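Aug 16, 2019
Bok-nam Choo

5. The slip failures and what we think they mean

The results in the previous section look good on paper, and we would ask the reader to hold off on believing them for a few more pages. A learned grasping policy that finishes most of its trials invites a certain kind of reading, in which the remaining failures are noise to be cleaned up with more data. We read ours that way for several months. We no longer do, and this section sets out the reasons.

The training set holds 3,798 demonstrations collected with hand-held grippers by operators at the Lestcombe site. Each demonstration was checked by a second person before it was accepted. The policy was then run on the arm for 1,000 trials, with household objects placed on a tabletop and a fixed time limit per trial. Of these, 56 ended in what we call a late slip: the fingers closed, the force reading settled, the object left the surface, and then it came out of the grip during transport. Other kinds of failure (missed grasps, time-outs, operator stops) are covered in Section 4 and are dull by comparison. They happened where one would expect and for the reasons one would expect.

The late slips did not. The first odd thing is that the policy reported high confidence in almost all of them. The confidence score we use was proposed by Alaoui in an earlier report from this group, and it was meant to flag exactly this sort of case. It flagged three. A score that misses nearly every instance of the fault it was designed to catch should not be used to decide whether a robot may work near people, and we withdraw the suggestion to that effect made in our own workshop paper.

5.1 Is it the demonstrations?

The easy explanation is bad teaching. If the people holding the gripper let objects slip, the policy would learn to slip. We went back through the accepted demonstrations looking for late slips and found very few, far too few to account for the rate on the arm. What we did find was less comfortable. Human operators correct a weak grip constantly. They tilt the wrist, slow down, or bring the object closer to the surface, and they do this before anything visible has gone wrong. The corrections are in the recorded motion. The cause of the corrections, which is whatever the operator felt through the handle, is not recorded anywhere.

So the policy is shown a wrist that tilts for no reason it can detect. It can copy the tilt on average, or it can ignore it. Ours seems to have done some of each. In the logs of the late slips, the arm often makes a small tilt partway through transport, at the wrong moment and sometimes in the wrong direction. One member of the group described this as the robot "trying to save the object." We would rather not put it that way. The motion looks like a rescue because it was copied from people who were making one.

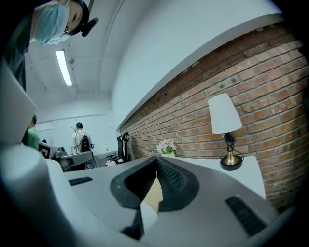

Figure 3. Hand-held gripper in the data collection room, with an operator leaning over it. A table lamp and a small flower arrangement share the white tabletop.

Why not simply add a force sensor to the hand-held tool and train on its readings? We did, on a small batch, and the late slips became somewhat less common, but the sensor drifted between sessions and the policy learned the drift as well.

That second result deserves more space than it usually gets. When the zero point of the sensor moved, a light hold in one session read the same as a firm hold in another. Nothing in our checking process would have caught this. The second reviewer watched the video, saw the object arrive where it should, and accepted the demonstration. We found the drift only when one session produced a resting force below zero, and even then the first response in the group was to clip the value and carry on. The clipped data went through two training runs before anyone asked about it.

5.2 Is it the fingers?

A second explanation points at the hardware. The fingers on the arm and the fingers on the hand-held tool come from the same supplier, Landesska, and share a part number. We had assumed that this made them the same. When we measured grip on a smooth test block, the arm's pads held noticeably less well than the tool's, and swapping the two sets moved the difference with them. The pads on the arm had done far more cycles. We had no log of how many, so we can't say how much of the difference is wear and how much was there from the start.

Fresh pads lowered the rate of late slips in a short follow-up run. It is tempting to stop there and call the matter closed. We have two objections. The follow-up was run by people who knew which pads were fitted and who also chose the objects, and it was much smaller than the main test. More to the point, a policy that depends on new pads will fail again as the pads age, and will be just as sure of itself while doing so. Replacing a part makes the fault rarer. It does nothing about a system that can't tell a good grip from a poor one.

5.3 The stop that came late

One trial has to be reported separately. A ceramic cup left the grip near the end of transport and broke on the floor. The arm did not stop. It completed the placing motion with nothing in its fingers, opened them, and returned to its start position, passing over the spot where an operator had already bent down to look at the pieces. There was no contact. The operator beside the stop button pressed it, and the log shows that the press came after the arm had passed.

The arm was moving at reduced speed and the run was within the rules we had written for ourselves. We find this more worrying than a plain breach would have been. Our rules assumed that a dropped object would trigger a halt, and the halt depended on the confidence score discussed above. In effect we had one safety measure and had counted it twice. The rules now require that nobody enter the work area until the drives are off, whatever the score says, and the automatic halt is wired to a separate check on finger position.

5.4 What can be claimed

We can claim that late slips occurred at a steady rate across the main test and that the confidence score did not predict them. We can claim that pad condition matters and that human corrections are copied without their cause. We can't say what share of the failures belongs to each, and we distrust the neat split that appeared in an early draft of this paper – it came from labels assigned by a single reader who already favored one answer.

A repeat of the main test is planned at Premthorpe in November, with pad cycles logged, sensor zero checked before each session, and failure labels assigned by people who did not build the system. Until those results are in, the success rate in Section 4 should be read as the rate for one arm, one room, and one set of pads whose age we do not know.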